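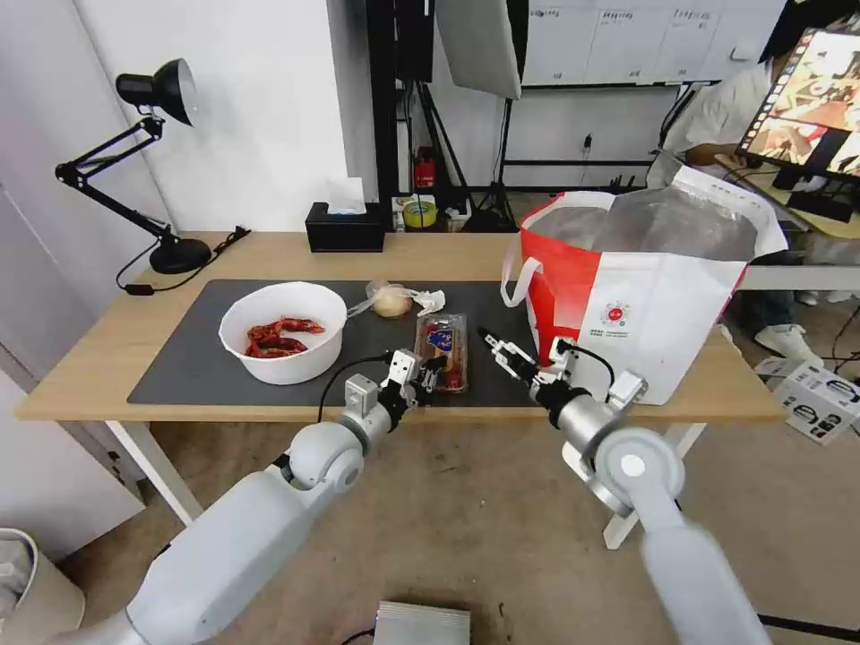
Fernness, 25/12/2025

Equipment budget, packing bench. Present: Sumathi Bangera (chair), Nithin Pisharody (minutes).

1. Grippers. The two-finger type stays on the left arm. Karden quote for spare fingers, 14 pairs, accepted.

2. Test items. Clear plastic packages and wrapped buns to continue. Budget line of 700 per quarter unchanged.

3. Desk mats. NP to ask Skivwood for a price on two replacements, dark grey, same size as present.

4. Cable guides for the arms. Deferred. Kamath drawing not received.

Action: SB to raise order for item 1.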